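Wullari Dark Textile Fading Records
README

Contents

Wullari is a set of records on how dark cotton and cotton-blend fabrics lose color through repeated home washing. Each record ties one fabric swatch to its dye class, its wash history and a series of color readings. The data is tabular. Readings are stored as CIELAB values, with color difference from the unwashed state calculated as CIEDE2000.

Version 5 replaces all earlier versions. Swatch identifiers changed between versions 4 and 5 and do not map one to one. Use the file crosswalk.csv if you have results that depend on the old identifiers.

Files

swatches.csv: one row per swatch. Fiber content, weave, nominal color, dye class, supplier code.
washes.csv: one row per swatch per wash. Program, water temperature, detergent code, drying method.
readings.csv: one row per color measurement. L*, a*, b*, side of cloth, reading position.
crosswalk.csv: old and new swatch identifiers.
notes.txt: free-text remarks entered at the time of measurement.

All files are UTF-8, comma separated, with a header row. Missing values are empty fields. Zero is always a real value.

Fabrics

The set covers 18 fabrics in black and navy. Each was bought as yard goods from stock and cut with pinked edges. Supplier codes starting with SZ refer to Szűcs, a dye house that also provided batch sheets for its reactive-dyed lots. Codes starting with IV refer to Iva, which sells finished cloth and does not disclose dye class. For IV fabrics the dye_class field holds the result of a solvent spot test and should be treated as less certain. The field dye_class_source takes the value "sheet" or "test".

Sulfur black is the largest class. Navy fabrics are mostly reactive. Direct dyes appear only in the two lightest weaves.

Dark cloth is hard to grade by eye. Black and deep navy are easily confused under warm light, and a fold can look a full step lighter than the flat area beside it. The nominal_color field follows the supplier's label and was not corrected after measurement.

Dark fabric
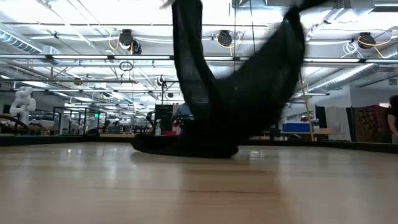
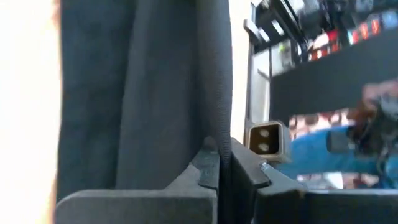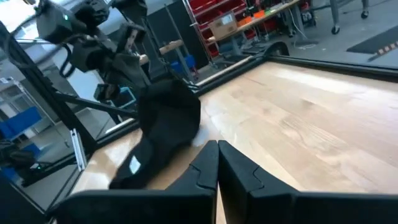 Wash procedure

Swatches were washed in household front-loading machines with a ballast load of undyed cotton sheeting. Three programs are coded: C (cold), W (warm) and H (hot). Detergent codes are D1 (liquid, no bleach), D2 (powder, oxygen bleach) and D3 (liquid sold for dark fabrics). Fabric softener was not used in any wash.

Drying is coded L for line drying indoors and T for tumble drying on medium. A swatch keeps the same drying code for its whole history. Program and detergent are also fixed, with the exception of the group marked mixed=1, in which both rotate on a schedule given in notes.txt.

Readings were taken before the first wash and again after washes 1, 5, 11 and 18. Swatches were conditioned overnight before each reading.

Measurement

Instrument: Sirkel benchtop spectrophotometer, D65 illuminant, 10 degree observer, specular component excluded. Each swatch was folded to four layers to make it opaque and read at 8 positions, marked by a plastic template. Position 1 is nearest the notched corner. The readings file keeps all positions. Users who want one value per swatch should average L*, a* and b* first and calculate the color difference from the averages.

Lint is the main source of error. Loose white fiber on a black swatch raises L* enough to hide the change from a single wash. Swatches were rolled with an adhesive roller before reading. Rows where lint was still noted carry lint_flag=1.

Known problems

The white calibration tile was replaced in April. Readings taken before the change have tile=A, later ones tile=B. An offset in L* is visible for the darkest fabrics and has not been corrected.

Fabric IV-11 shrank enough that positions 7 and 8 fall on the pinked edge after the last wash. Those rows are kept but should be dropped from averages.

Reverse-side readings exist only for twills.

The temperature field gives the machine setting. Water temperature in the drum was not logged.

Not suitable for

Predicting light fading. All swatches were stored in closed boxes between washes. The set also says nothing useful about wool, silk or full synthetics, and garments with seams or prints will wear in ways flat swatches do not.

License and changes

The tables may be reused and altered with credit to the Wullari records. Batch sheets from Szűcs are not included and cannot be requested through this project.

Version 5: new identifiers, mixed group added, lint_flag added.
Version 4: reverse-side readings for twills.
Version 3: duplicate rows removed from washes.csv.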